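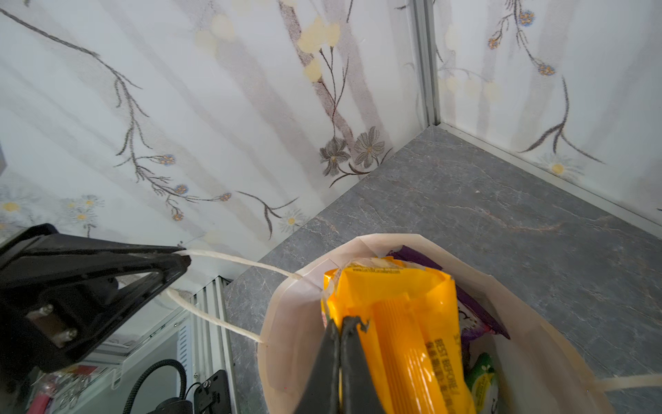 袋詰め係

読了時間:2分
カテゴリー:読みもの > 短編

ロボット部の発表会まで、あと2日だった。課題は菓子の袋詰めで、持ち時間は11分と決まっている。部員は二本のアームに名前をつけていた。左がケマル、右がピデル。

ミンギュは紙袋の持ち手をつかむ動作を受け持っていた。ねじった紙の持ち手は柔らかく、指の角度が少しずれると逃げる。先週から20回書き直して、まだ三回に一回は空をつかんだ。

「袋を先に開かせたほうがいい」とガヤンが言った。「菓子はそのあとでいい」

「時間が足りなくなる」

「足りなくなってから考えよう」
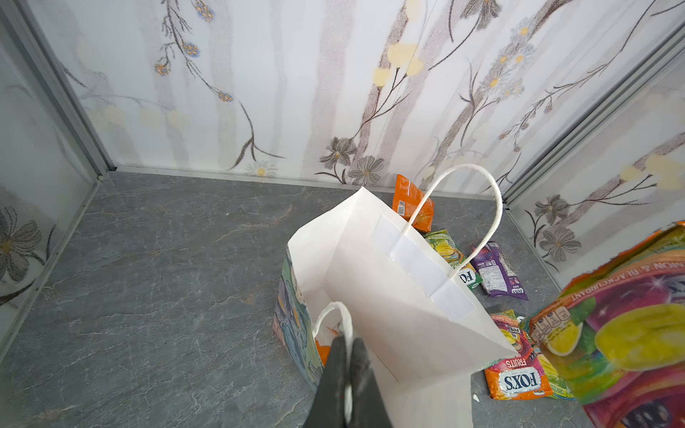

ミンギュは返事をせずに、画面の数字を一つ書きかえた。ガヤンは椅子を寄せて、横から読んだ。二人は一年のときから同じ班だったが、11月の大会で負けてから、あまり話していなかった。あの日、停止ボタンを押したのはガヤンだった。

「あのとき、止めなければ入ってた」とミンギュは言った。

「入ってたと思う」

「じゃあ、なんで押した」

「指が袋を破きそうに見えた。今でもわからない」

ミンギュは実行キーに手を置いた。ガヤンは停止ボタンの横に座っていたが、手は膝の上にあった。 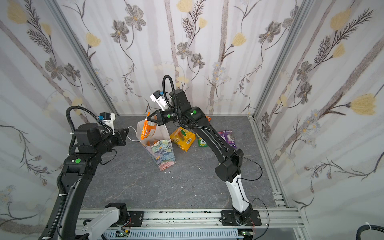
紙袋の口の上でオレンジ色の菓子袋をつかむピデル

アームが動いているあいだ、二人とも黙っていた。廊下で誰かが戸を閉めた。

「もう一回やる」とミンギュが言った。ガヤンはノートを開き、次の行に番号を書いた。

印刷する | メールで送る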